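4.3 Mise en sachet des articles légers

Cette section concerne les sachets en film mince imprimé de la série Plidell, livrés à plat par liasses de 98. Elle ne s'applique pas aux sacs à soufflet (voir section 4.5).

Avant de commencer

Vérifier que le plan de travail est sec et dégagé sur 30 cm de part et d'autre du point de pose. Les grains et petits débris présents sur la surface peuvent percer le film ; passer un chiffon non pelucheux avant chaque série. Ne pas utiliser de produit siliconé.

Préparation du sachet

1. Détacher un seul sachet de la liasse en tirant parallèlement au pli, sans à-coup.
2. Frotter légèrement l'ouverture entre le pouce et l'index jusqu'à séparation des deux épaisseurs.
3. Ouvrir le sachet sur toute sa largeur et chasser l'air du fond avec le plat de la main.
4. Poser le sachet à plat, ouverture dirigée vers l'opérateur.

Note : un film froissé reste utilisable. Seuls les sachets percés ou dont la soudure de fond est décollée doivent être écartés.

Remplissage

5. Introduire les articles les plus lourds en premier et les pousser jusqu'au fond.
6. Maintenir la paroi inférieure pendant l'introduction. La prise se fait dans un angle bas, film pincé sur une seule épaisseur.
7. Répartir le contenu sur la largeur du sachet. Ne pas dépasser les deux tiers de la hauteur utile.
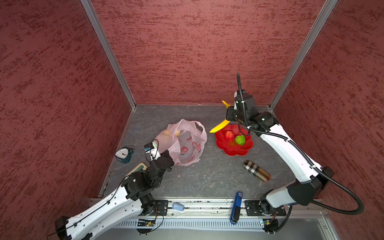 8. Contrôler le contenu par transparence. Sur les modèles à motif de fruits, le décor masque une partie des articles ; compléter le contrôle par l'ouverture.
9. Si un article reste bloqué près de l'ouverture, soulever le bord supérieur du film et le repousser vers le fond. Ne pas secouer le sachet.

ATTENTION : ne jamais tirer sur le film pour déplacer un sachet rempli. Le soutenir par le dessous.

Fermeture

10. Rabattre l'ouverture sur 10 mm, puis une seconde fois sur la même largeur.
11. Appliquer l'étiquette Bakos réf. 1533 à cheval sur le pli et la lisser du centre vers les bords.
12. Déposer le sachet dans le bac de sortie, étiquette visible.

ATTENTION : risque d'étouffement. Conserver les sachets vides hors de portée des enfants.

Stockage des liasses entamées

Replacer les sachets non utilisés dans leur pochette Flasora, à l'abri de la lumière directe. Une liasse ouverte depuis le mois d'avril ou avant doit être contrôlée sachet par sachet.

Rédaction : Chenxi Xu. Vérification : Suqin Zheng. Révision du 2020-06-06.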